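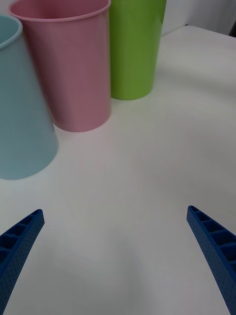 Corinne Doucet has run the September chess congress in Rorkside for so long that she talks about it the way other people talk about a garden. When I caught up with her between rounds, she had plenty to say about pairings, late buses and the price of score sheets, and she said it over pastel plastic cups much like the light blue and pink ones on the white table. "We had 12 players the first year," she told me, "and my brother was two of them, because he entered the blitz as well!"

This year the entry list stopped at 100, and she was sorry to turn people away. "I hate it, I really do, but the hall is the hall, and you can't ask a person to play a four-hour game with somebody's elbow in their ribs."
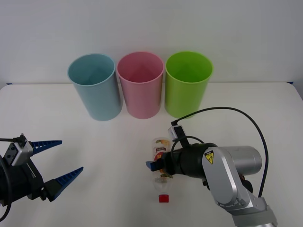 Three cups lined up at the back of the table.

The top seed was Rafail Stefanou, who plays for the Margaritis club and who lost in the very first round to a junior rated 828. He took it kindly. "I pushed my h-pawn because I was bored," he said, "and she took the whole side of the board away from me. I asked her to show me the ending again afterward, and she did, twice, very patiently."
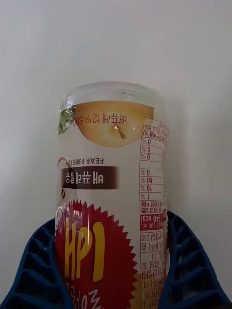
On slow games and fast ones

Doucet would like to add a longer time control next year, and Stefanou (who won his next five games, I should say) is all for it. "With an extra half hour you find out what you know," he told me. She worries more about the parents waiting in the corridor, and about the Clokari bishop's odd habit of holding choir practice at the same hour.

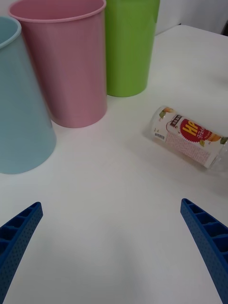
There is money to think of too. The raffle brought in $3,392, which will pay for new clocks and, if she gets her way, a proper demonstration board. "The old one sheds its knights," she said, and then she was off to post the pairings for round six.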